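Sument Support > Grippers and wrist cameras > Ticket 119
Subject: Wrist camera view goes wrong after swapping grippers in sim
Opened by: Rehema Magesa
Priority: Normal
Status: Solved
Opened: Nov 26, 2024

Rehema Magesa
Hi all! Second ticket from me this year (the first one was the license thing in July, thanks again for sorting that). This one is about the wrist camera.

I'm comparing two parallel grippers on the same simulated arm before we spend money on either. One is the Muvix, which we've used for ages, and the other is the Flatlow, which has the shorter, chunkier fingers. Same arm, same controller, same table, same tasks. I run 200 pick attempts with each one and save the wrist camera stream so I can go back and see what the thing was looking at when it missed.

The Muvix runs are fine. Then I swap in the Flatlow, change nothing else (I swear), and the wrist view is junk. Two thirds of the picture is a flat light gray. At the very top I get a sliver of table and that's it, no fingers at all. The arm itself moves normally in the outside view, and the gripper opens and closes when I tell it to.

What I've tried so far:

Restarted the simulator. Same.
Restarted the whole machine, because why not. Same.
Deleted the Flatlow and added it back from the library. Same, except now I've also lost my grasp offsets, so that was a great use of a morning.
Put the Muvix back. View is perfect again.

So it's something about the Flatlow, or something about the swap. Is there a known problem with that model? I'd rather not hand-tune a camera pose, because then I'm comparing two grippers AND two cameras and the numbers don't mean much.

Sument Support (Piątek desk)
Hi Rehema, thanks for the clear write-up, and sorry about the offsets. A few quick questions:

Which frame is your camera attached to, the tool flange or the gripper base?
Is "keep camera on swap" checked in the swap window?
Can you send the camera block from the scene file? Only that part, we don't need the whole scene.

Rehema Magesa
Attached to the gripper base. Yes, "keep camera on swap" is checked, it was checked when I got there and I figured it meant "please don't delete my camera," so I left it alone.

Camera block is attached. I had a look through it myself and the position numbers are identical in both scenes, which made me think the camera was fine and I was going crazy.

One more thing I noticed while I was waiting. If I nudge the camera 5 mm forward by hand, a bit more table shows up at the top. Still no fingers. If I keep nudging I do get the fingers eventually, but by then the view is tilted compared to the Muvix one and I don't trust it.

Sument Support (Piątek desk)
Got it, and you're not going crazy. The numbers are identical and that's the trouble. With "keep camera on swap" checked, the camera keeps its old offset from the gripper base. The Flatlow has a deeper base and its origin is in a different place, so the same offset puts your camera low and too far back, looking mostly at the base plate.

Please try this, in this order:

1. Save a copy of the scene.
2. Put the Muvix back and move the camera's parent from the gripper base to the tool flange. Pick "hold world pose" when it asks.
3. Swap to the Flatlow with "keep camera on swap" unchecked and "keep flange children" checked.
4. Open the wrist view with the fingers fully open and let us know what you get.

The camera will then sit in the same place relative to the arm for both grippers, so your comparison should hold up.

Rehema Magesa
OK, did all that. Step 2 complained about a locked parent, and I had to stop the controller before it would let me change it. Might be worth adding to the instructions for the next person!

After step 3 I opened the view and there was table! Lots of it! But still no fingertips, and I nearly threw in the towel. Then I saw that the near clip on the camera was set to 8 cm, which is my own doing from way back when I was trying to hide a cable. The Muvix fingers are long enough to stick out past that. The Flatlow ones aren't, so they were getting chopped off completely. Set it back to the default and there they were, both of them.

So two separate problems stacked on top of each other, and one of them was me. Sorry!

I've run a short batch and I'm much happier. The gap between the fingers is clear, and the base is a strip along the bottom, which I can live with. A bit of the picture is spent on gripper that I'd rather spend on table, but I'm not touching the pose again now that it matches the Muvix.

Two follow-up questions, no rush:

Is there any way to get a warning when a near clip cuts through part of the gripper? I would have found this on day one.

Do my old Muvix runs still count? I moved the parent but held the world pose, so in my head the picture should be the same as before. I'd hate to redo all 200.

Sument Support (Piątek desk)
Good catch on the near clip, we should have asked about that. I've added a line about stopping the controller to our swap notes.

There's no warning for it today. I've filed it as a request and linked this ticket.

On the old runs: the camera pose is the same, but you've changed the near clip since then, so anything close to the lens could render differently. I'd rerun a small batch of the Muvix with the default clip and lay it next to the old one. If the fingers look the same, keep your runs.

Could you attach a frame from the Flatlow view with the fingers open? It would help us check the library default. After that I'll mark this solved, and you can reopen it any time.

Rehema Magesa
Sure thing, attached. I'll do the small Muvix batch tonight and only come back if something looks off. Thanks for sticking with me on this one!

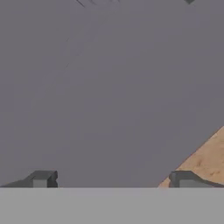
Attachment: Flatlow wrist view in sim, fingers open, tan object behind the right fingertip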